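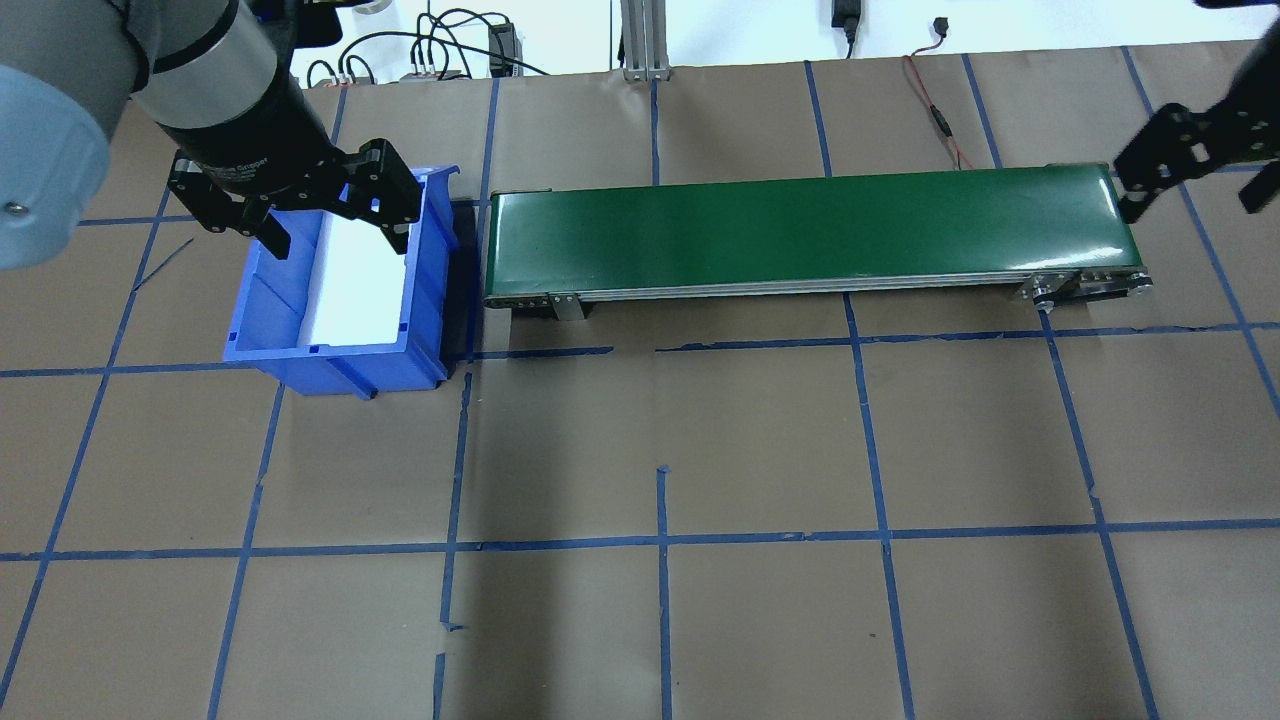 How far ahead do utility load forecasts stay useful for planning?

In the filings we reviewed, forecasts were a fair guide for the first two or three years and a poor one after that. Errors grew with each added year, and most of them ran in the same direction: demand was forecast higher than it turned out to be.

4.2 Forecast error by horizon

We compared forecast and metered peak demand for the 47 distribution utilities in the Ilcombe filing set. Each utility submits a new forecast every December, covering the next ten years. After removing duplicate and withdrawn filings, 2668 forecast-year pairs remained. A pair is one forecast value matched with the metered value for the same year and the same service area. Where a utility changed its boundaries, we used the area as it stood when the forecast was filed and rebuilt the metered value from feeder records.

Error is given as a share of metered peak. We did not correct for weather in the main results. Several utilities publish weather-adjusted peaks, but their methods differ and two of them changed method partway through the period. Adjusted figures are used only as a check – they lower the spread in the first year and make little difference later.

At one year out, over-forecasts and under-forecasts were close to evenly split. By year 6 the large majority of pairs were over-forecasts. The change was gradual, with no single year in which the forecasts became clearly worse. Small utilities had a wider spread at every horizon. For service areas with a peak under 300 megawatts, one industrial customer opening or closing a site could move the result more than all household growth combined.

Clistiner and Stever show the two most common patterns. Clistiner kept nearly the same growth rate in each filing and moved the starting point down as new meter data came in. When plotted together, its forecasts form a fan of parallel lines above the metered curve. Stever cut its growth rate twice, and its later filings track demand fairly well. Huerta fits neither pattern. Its early forecasts were too low, mainly in the northern part of its area, where electric heating spread faster than the filing had assumed.

These differences matter for investors because new substations are approved on the year-five value. A utility that repeats Clistiner's practice will tend to build early and recover the cost from fewer units sold than planned. We return to the effect on allowed returns in Section 5, using the same pairs but weighting each by the capital spending tied to it.

Figure 3. Open gripper above a blue plastic storage bin.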